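07/07/2023

Camp is over and my legs have filed a complaint. I'm writing this from the couch with a bag of frozen corn on each knee and a bowl of cereal balanced on my stomach, so if the handwriting scan comes out weird on the blog, now you know (typing it up later, maybe, if I can stand at the desk).

So. Spring league football for women in this town is not glamorous, and summer camp is even less so. We had the back field at Grelldale again, the one with the slope, where every pass thrown toward the pond side sails a yard long and every pass thrown the other way dies. I've been playing safety on it for 3 summers and I still misjudge the thing. Today I broke on a ball I would have picked off anywhere else and it landed behind me, softly, like it was making a point. Araba Annan caught it and ran it all the way in and then came back to check on me, which was sweet and also made it so much worse.

Araba is going to be our starting quarterback. It hasn't been announced, but she took every snap with the first group after lunch and Coach stopped writing things down, so draw your own conclusions! She has this quick little release that I can't read at all. I watch her hips, I watch her shoulders, I watch her eyes, and the ball is already gone. In the seven-on-seven she went down the field on us in five throws and then ran the two-point try herself with that silly high-knee run of hers. I'm thrilled she's ours. I'd be less thrilled if I didn't have to face her every single practice until September.

Bathroom bag situation: I brought no toothpaste. Again.
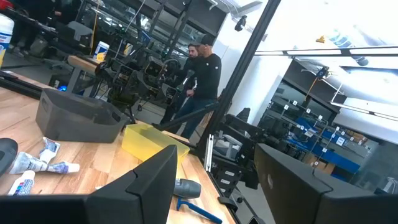 Three tubes of toothpaste, which is three more than I packed.

Anyway, I borrowed some from the girl in the next bunk and she was very decent.

The big talk at dinner was the Zakthorpe game. They're our opener and they beat us 31-6 last year, and I gave up two of those touchdowns personally, so I've had plenty of time to think about it. Their whole offense is play-action. They run that boring dive play over and over, and you creep up, and you creep up, and then there's a tight end standing all alone behind you waving like she's hailing a cab. Coach wants me to stay deep and trust the linebackers. I do trust the linebackers. I just also have feet, and my feet want to go tackle somebody.

We worked on it for the whole last session. She'd call out run or pass a beat late on purpose, and I had to hold my spot until I heard it. First few tries I was terrible. By the end I was holding pretty well, and then on the very last rep I bit on the fake so hard I fell over. Everybody clapped. I took a bow from the ground.

Also, money. The new helmets came in and the bill is $3782, and after the car wash and the pancake breakfast we're still short $473. There's talk of selling the old jerseys, the orange Clirnix ones from when they sponsored us, but mine has a hole under the arm and grass stains older than some of our rookies. Who's buying that? (My mother. My mother is buying that.)
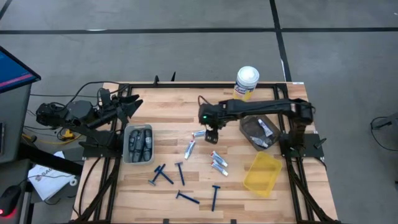 Two robot arms, one on each side of the table.

I got number 97 for the new season, by the way, which is a ridiculous number for a safety. I asked for 21 and so did a rookie, and we flipped a coin, and I called heads like I always do. Araba says it makes me look like a very small defensive end. I'm keeping it out of spite now.

Things to fix before next week: get lower on tackles, because I'm still grabbing shoulder pads and getting dragged. Stop talking to the receiver before the snap. Buy new cleats, or at least new laces. Call Valentini's about the team dinner and ask if they can do the back room and the baked ziti like last time, and whether garlic bread is included or whether we have to fight about it again.

The corn has thawed. I'm going to put it back in the freezer and pretend it's fine, and then I'm going to bed with my socks on.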